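Werksbesuch bei Rilteck: Wie Armaturen auf Kalk, Druck und Dauerlast geprüft werden

Der Besuchstermin im April war auf 8.30 Uhr angesetzt, die Anmeldung an der Pforte dauerte länger als vorgesehen. Rilteck fertigt Küchen- und Waschtischarmaturen für den Objektbau, dazu Kartuschen und Strahlregler als Zulieferteile. Die Gruppe bestand aus Planern, zwei Hausverwaltern und mehreren Installateuren. Geführt wurde sie von Přemysl Krajčí, dem Leiter der Prüftechnik, durch die Fertigung und von Zeeshan Ghumman durch das Wasserlabor. Fotografieren war in der Gießerei und im Labor untersagt, in den übrigen Bereichen nach Rückfrage erlaubt.

Gießerei und mechanische Bearbeitung

Die Gehäuse entstehen im Kokillenguss aus einer bleiarmen Messinglegierung. Die Sandkerne für die Wasserwege werden im Haus geschossen und nach dem Guss ausgerüttelt. Krajčí bezeichnete den Kern als das kritischste Einzelteil der ganzen Kette: Ein Versatz im Kern führt zu ungleichen Wandstärken, die von außen nicht erkennbar sind und sich erst bei der Druckprüfung oder im ungünstigen Fall nach der Montage bemerkbar machen. Angüsse und Ausschuss gehen zurück in den Schmelzofen, Späne aus der Zerspanung werden getrennt gesammelt und vor dem Einschmelzen entölt.

Die mechanische Bearbeitung läuft auf Rundtaktmaschinen. Pro Aufspannung werden Kartuschensitz, Anschlussgewinde und Auslaufbohrung hergestellt. Die Planheit des Kartuschensitzes wird stichprobenweise gemessen, und zwar direkt an der Linie, damit ein Werkzeugverschleiß nicht erst am Schichtende auffällt. Die Messprotokolle laufen in ein System, das intern Sarantis heißt und jeder Charge die Werkzeugstände zuordnet. Die Bedienoberfläche wirkte etwas altmodisch, die Rückverfolgung einer zufällig gewählten Charge gelang aber in weniger als einer Minute.

Geschliffen und poliert wird ein Teil der Gehäuse weiterhin von Hand. Gerade Geometrien übernimmt der Automat, bei Übergängen zwischen Körper und Auslauf ist die Handarbeit nach Angabe des Werks wirtschaftlicher. Der Geräuschpegel in diesem Hallenteil ist erheblich, Gehörschutz wurde ausgegeben.

Galvanik

Die Galvanik war nur durch eine Glaswand zu besichtigen. Die Reihenfolge ist die übliche: Entfetten, Aktivieren, Nickel, Spülen, Chrom, Spülen, Trocknen. Rilteck hat auf dreiwertiges Chrom umgestellt. Der Farbton fällt damit geringfügig dunkler aus, was im direkten Vergleich zweier Muster zu sehen war, im eingebauten Zustand aber kaum eine Rolle spielen dürfte. Problematisch wird es bei Nachlieferungen: Wer in einem Gebäude einzelne Armaturen ersetzt, sollte mit einer Abweichung rechnen. Die beiden Hausverwalter fragten mehrfach nach, ob Altbestände lieferbar seien. Das ist nicht der Fall.

Die Schichtdicke wird mittels Röntgenfluoreszenz bestimmt, die Haftung durch einen Temperaturwechseltest. Teile mit Blasenbildung werden aufgeschnitten und unter dem Mikroskop beurteilt. In den meisten Fällen liegt die Ursache nach Krajčís Darstellung nicht im Bad, sondern in Poren des Gussteils, die beim Polieren angeschnitten wurden.

Dauerprüfstände

Der längste Abschnitt der Führung galt den Prüfständen. Kartuschen werden im Wechsel zwischen kaltem und heißem Wasser betätigt, wobei der Hebel einen rechteckigen Weg durchläuft: öffnen, nach warm schwenken, schließen, zurückschwenken. Nach jeweils 4.000 Zyklen wird automatisch angehalten und auf Dichtheit geprüft. Das Drehmoment am Hebel wird laufend aufgezeichnet. Ein Anstieg deutet auf ausgewaschenes Fett oder auf Ablagerungen zwischen den Keramikscheiben hin, ein plötzlicher Abfall auf einen Bruch im Mitnehmer.

Am Tag des Besuchs stand einer der Prüfstände still. Der Zähler zeigte 2.272, die Kartusche war wegen einer Undichtigkeit am Bodenflansch ausgebaut worden. Es handelte sich um ein Muster eines Zulieferers, nicht um Serienware. Krajčí nutzte den Fall, um die Auswertung zu erläutern: Zuerst wird die Dichtung vermessen, dann der Sitz, erst danach wird die Kartusche selbst zerlegt. Die umgekehrte Reihenfolge zerstört Spuren.

Schwenkausläufe werden auf einem eigenen Stand geprüft. Hohe, gebogene Ausläufe belasten die Lagerung stärker als kurze, besonders wenn am Ende ein Gewicht hängt. Als Prüflast dient ein Massestück am Auslaufende, das den Hebelarm voll ausnutzt. Die Frage, ob Nutzer ihre Armatur überhaupt so beanspruchen, beantwortete Krajčí mit dem Hinweis auf Reklamationen, bei denen Taschen oder gefüllte Siebe am Auslauf gehangen hatten. 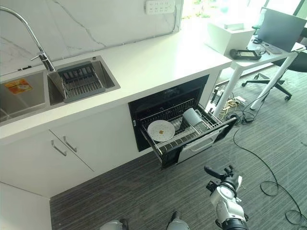 Zur Montage äußerte er sich knapper. Die meisten Wackelfälle entstehen durch zu geringe Klemmung unter der Arbeitsplatte oder durch dünnes Spülenblech ohne Stabilisierungsplatte. Rilteck legt diese Platte seit der laufenden Baureihe Emano bei. Sie wird nach Beobachtung der anwesenden Installateure trotzdem häufig weggelassen, vor allem wenn der Platz zwischen Becken und Schrankrückwand knapp ist. Ein Teilnehmer schlug vor, die Platte am Gewindestutzen vorzumontieren. Krajčí notierte sich das, verwies aber auf das Verpackungsmaß.

Wasserlabor

Im Wasserlabor übernahm Zeeshan Ghumman. Schwerpunkt ist hier die Verkalkung von Strahlreglern. Das Prüfwasser wird im Haus angesetzt: entmineralisiertes Wasser, dem Calcium- und Hydrogencarbonat in definierter Menge zugegeben wird. Eingestellt war eine Härte von 300 mg/l, gerechnet als Calciumcarbonat. Leitungswasser vom Standort wäre billiger, schwankt aber über das Jahr zu stark und macht Versuchsreihen aus verschiedenen Monaten unvergleichbar.

Die Strahlregler werden intervallweise durchströmt und dazwischen getrocknet. Gerade die Trockenphase ist maßgeblich, da der Kalk am verdunstenden Restwasser ausfällt und nicht im laufenden Strahl. Ein dauerhaft durchströmter Regler bleibt im selben Wasser wesentlich länger frei. Ghumman zeigte Schnittbilder von Regler-Einsätzen mit Silikonlippen und von solchen mit starrem Sieb. Beim starren Sieb setzen sich zuerst die Randöffnungen zu, der Strahl wird schmaler und schneller und beginnt seitlich zu spritzen. Die Silikonlippen lassen sich abreiben, verlieren allerdings mit der Zeit an Elastizität.

Zur Entkalkung empfiehlt das Labor Zitronensäure, kalt angewendet. Heiße Lösung bildet schwer lösliches Calciumcitrat, das die Öffnungen zusätzlich verschließt. Essigessenz greift je nach Konzentration die Dichtungen an. Die Einwirkzeit im Labor beträgt 25 Minuten, danach wird gespült und der Durchfluss erneut gemessen. Wird der Ausgangswert nicht erreicht, gilt der Einsatz als verbraucht.

Ein zweiter Arbeitsplatz befasst sich mit Stagnation. Wasser, das über Nacht im Armaturenkörper steht, wird am Morgen entnommen und auf Metallabgabe untersucht. Konkrete Messwerte wurden nicht gezeigt. Ghumman erläuterte nur das Verfahren und die Verteilung der Proben über mehrere Wochen, in denen die Abgabe neuer Bauteile normalerweise zurückgeht. Auf die Frage nach praktischen Konsequenzen nannte er das Ablaufenlassen, bis das Wasser spürbar kühler wird.

Endmontage und Versand

Die Endmontage erfolgt an Inseln mit je drei Arbeitsplätzen. Jede Armatur wird mit Luft auf Dichtheit geprüft, eine Teilmenge zusätzlich mit Wasser. Letztere muss anschließend ausgeblasen und getrocknet werden — ein Aufwand, den das Werk offenbar nur bei Neuanläufen und nach Werkzeugwechseln betreibt. Die Anschlussschläuche liefert die Firma Drallcombe konfektioniert an. Sie werden im Wareneingang auf Biegeradius und Pressung kontrolliert, das Prüfmuster wird aufgehoben.

Die Verpackung kommt inzwischen ohne Schaumstoff aus. Die Kartoneinlage hält den Auslauf an zwei Stellen, was beim Falltest zunächst zu Druckstellen in der Chromschicht geführt hatte. Gelöst wurde dies mit einem Seidenpapierbogen. Über die Zahl der Transportschäden wollte sich niemand äußern.

Bewertung

Der fachliche Gehalt der Führung war hoch, besonders an den Prüfständen. Wer sich für die Galvanik interessiert, kommt wegen der Glaswand und der kurzen Verweildauer weniger auf seine Kosten. Im Labor hätte mehr Zeit für Rückfragen eingeplant werden sollen, der Abschnitt zur Stagnation wurde sichtlich gekürzt. Unterlagen gab es als Mappe mit Explosionszeichnungen und Ersatzteillisten der Baureihe Emano. Die Listen der Vorgängerreihe werden auf Anfrage zugeschickt.

Anmeldungen für weitere Termine nimmt der Innendienst entgegen. Sicherheitsschuhe sind mitzubringen, Leihschuhe waren nur in wenigen Größen vorhanden. Parkplätze befinden sich hinter dem Versandgebäude, die Zufahrt am Haupttor ist für Besucher gesperrt.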